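Setting Cross Weight on a Front-Wheel-Drive Oval Car

This page covers scaling a front-wheel-drive stock car for a short oval, using four wheel scales and the adjusters already on the car. It assumes a car with screw jacks or threaded coilovers at all four corners. If the rear uses spring spacers, the same steps apply but each change takes longer.

What you need

Four wheel scales and a readout
A level floor, or shims to make one
Tire pressure gauge and air supply
Tape measure
Wrench or spanner for the adjusters
Driver, or ballast equal to the driver in full gear
Notebook

Before the car goes on the scales

Level the pads first. Put a straight board across the two front pads and check it, then the two rear pads, then front to back on each side. Shim with floor tile or thin sheet under the pad, never on top of it. A pad that is low by the thickness of a tile will change the reading enough to send you the wrong way on the adjusters.

Set all four tires to the pressures you expect when the car comes off the track hot. Cold starting pressures give the wrong ride height and, with stagger, the wrong cross. Measure the circumference of each rear tire and write it down.

Disconnect one end of the rear sway bar. If a front bar is fitted, disconnect one link there too. A bar with preload in it will hide what the springs are doing.

Fill the fuel cell to the level you want at the start of the feature. Put the driver in the seat, hands on the wheel, belts on. The steering must be straight.

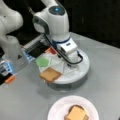 Roll the car onto the pads. Do not jack it up and drop it, as the tires will grip the pads and hold the suspension in a bind. If there is no room to roll, use slip plates or two greased sheets under each tire. Push down on each bumper a few times and let the car settle before reading.

Taking the readings

Write down all four corners. Add right front and left rear, divide by the total weight of the car, and multiply by 100. The result is the cross weight percentage.

Then work out left side percentage (left front plus left rear, divided by total) and front percentage (both fronts, divided by total). Neither of these can be changed with the adjusters. They move only when weight is moved in the car, so place the ballast, battery and fuel first and leave cross for last.

Making changes

To add cross, put turns into the right front or left rear adjuster, or take turns out of the left front or right rear. To remove cross, do the reverse.

Spread the change over all four corners if you want to keep ride height. For example, 2 turns in at the right front and left rear, and 2 turns out at the left front and right rear. Threads and springs differ from corner to corner, so the heights will not stay exact. Measure them again after every change.

Bounce the car after each adjustment. Take the reading again. If it does not repeat after bouncing, look for a worn bushing, a shock that is bottomed, or a bar link still connected.

When the numbers are right, reconnect the sway bars with the driver still in the seat. Adjust the link length until the bolt slides in by hand. Check the scales once more. Cross should not move. 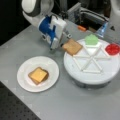
Omar Azar wrote in to disagree with the last step. He leaves a small preload in the rear bar at Gomgate, where the surface goes slick by the feature, and says the car turns better off the corner for it. His way works as long as the preload is measured and written down. Set the bar neutral first, record the cross, then add preload and record it again. The difference between the two readings is the figure to keep.

Reading the car on track

Change cross only after tire pressures and stagger have been checked. If the car is loose on entry, add cross in small steps. If it pushes in the middle, take some out. A front-drive car that pushes only under throttle may have a front tire problem, and cross will not fix it.

Run at least 3 laps at speed before judging a change. Make one change at a time.

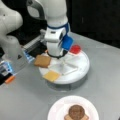

White arm over the turntable.

Record keeping

Use one sheet per track. The sheet for Adomora should not be used as a start for Ferkau without checking stagger, as the banking is different. Each sheet needs the four corner weights, total, cross, left side, front, ride heights, pressures, stagger, fuel level and bar setting. Note the number of adjuster threads showing at each corner, so the setup can be put back without scales.

Repeat the full procedure after any contact with the wall or another car, and after any spring change.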